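Home Blog Rooms My Story Contact

August 7, 2025
by Sulastri Kusuma

When my husband and I opened our small guest house in Baldale, I thought the hard part would be the breakfast. I practiced my eggs for the whole winter. But the thing that took most of my first season was a question I had never considered: how much should one night cost?

We have three rooms. In the beginning I asked the same price for all of them, every night of the year, and it felt fair to me. Where I grew up, a price that changes is a price you can't trust. Then an older couple, who kept an inn in Zevville before they retired, stayed with us. The wife looked at my price card on the hall table and she said, very kindly, "You are paying your guests to come in summer."

I did not understand her, so she sat down with me after breakfast and we did it on paper.
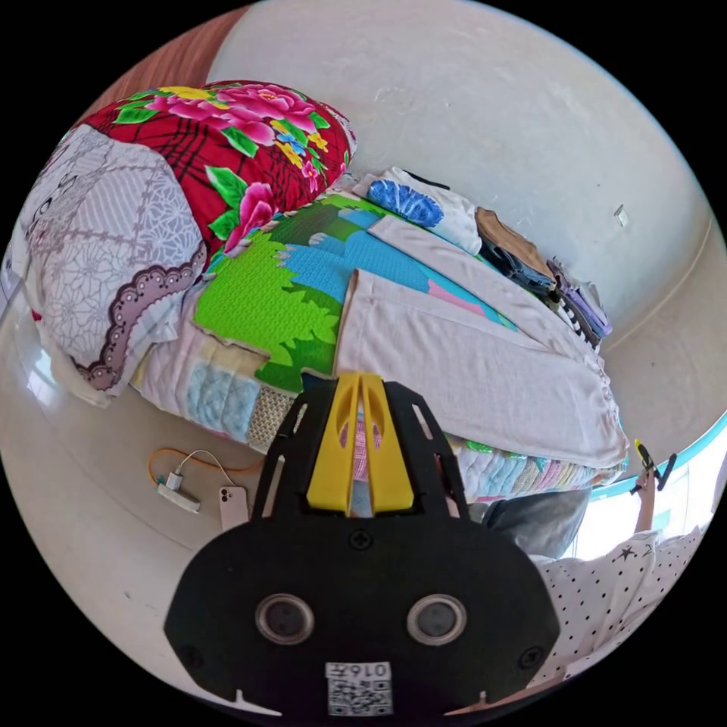

The peony pillow.

She asked me what one occupied night costs me. I said the food, and she laughed. We wrote down laundry, soap, hot water, the fee from the booking site, the insurance divided by nights, and my own hours, which I had put at zero. After that we wrote how many nights each room was really full. The result was not nice to see. In February I was losing money on every guest, and in summer I was turning people away at a price that hardly left me anything.

So I made a new plan. I will tell it here in case another small owner is reading.

I now have two seasons and not four. I tried four and I made mistakes on the telephone, and one time I gave a man from Ó Riain the spring price for a summer week. I kept my word and he had a very cheap holiday. With two seasons I can remember everything without looking.

The second thing I changed is the minimum stay. A single night is the most expensive kind of night for us, for the reason that the washing is the same as for three nights. In summer I ask for two nights. I was afraid that people would be angry, and a few wrote me short emails, but most of them simply booked the second night.
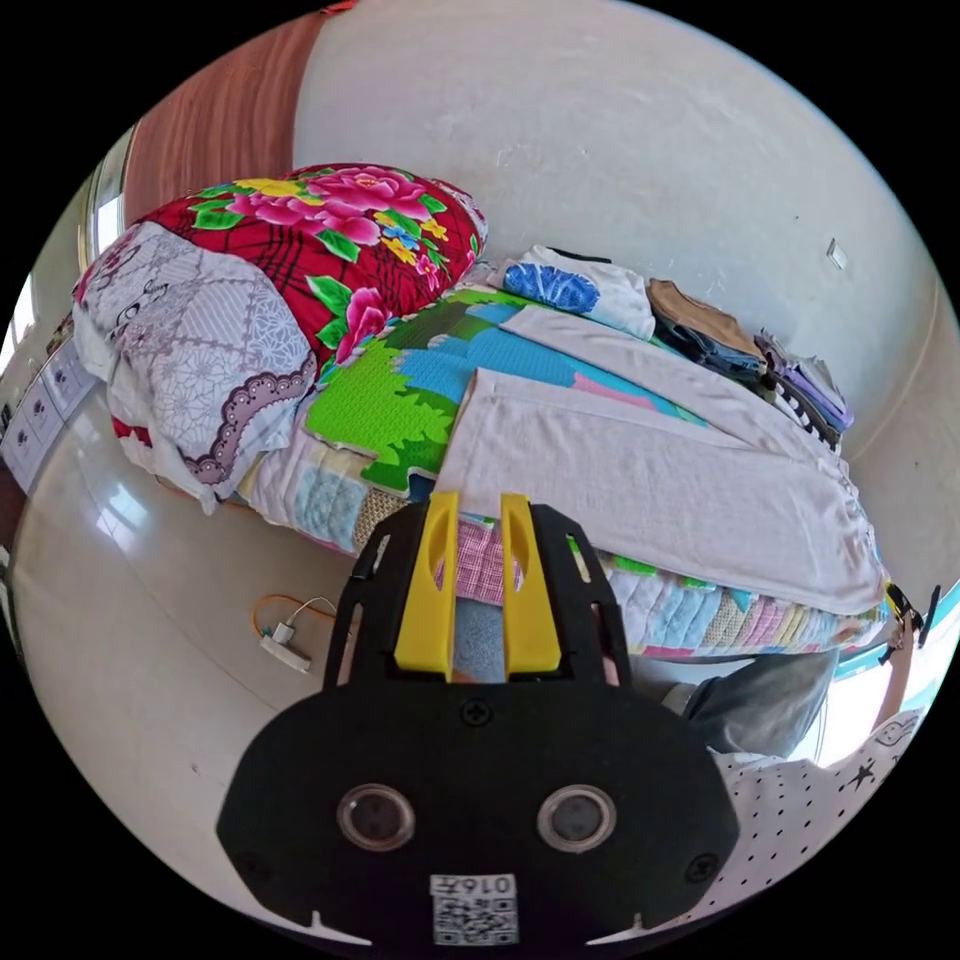

The cancellation rule was harder for me. I don't like to keep money from a person who has a sick child or a broken car. In my first year I returned every deposit, and there were weeks when I had said no to other people and then the room stood empty anyway. Now the rule is 14 days. If you cancel before that, you get all of it back. If you cancel later, I keep the first night, but I write to the guest that it can be used for another stay in the quiet season. Many people do use it -- and they often bring a friend.

I also raised the price of the back room by 18 dollars. It is the smallest of the three, but it is on the side away from the road, and guests asked for it by name before I understood what that was worth. I kept the old price for people who had stayed with us before, for one year. My husband thought this was too soft. Perhaps he is right, but three of them have already come back.

The booking site is still a problem that I have not solved. It brings us strangers, and we need strangers. But I would like the second visit to come directly to me, so I put a small card in each room with our telephone number. I wrote it by hand and had 600 copies made at the print shop in Nakeck, which was too many. I think we will have these cards until we are old.
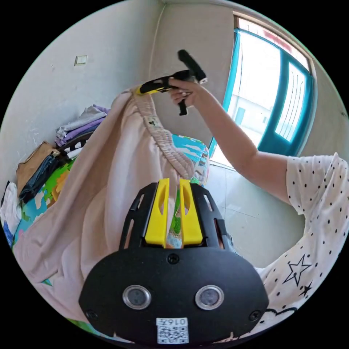
What I would do differently

I would begin with the paper and the pencil, before the paint and the eggs. I would count my own hours from the first day, even if the number made me sad. And I would ask somebody with experience much sooner. I was ashamed to ask about money, and the woman from Zevville told me that she had been ashamed too, for nine years.

Next time I will write about the breakfast, and why I stopped offering a choice of five different things.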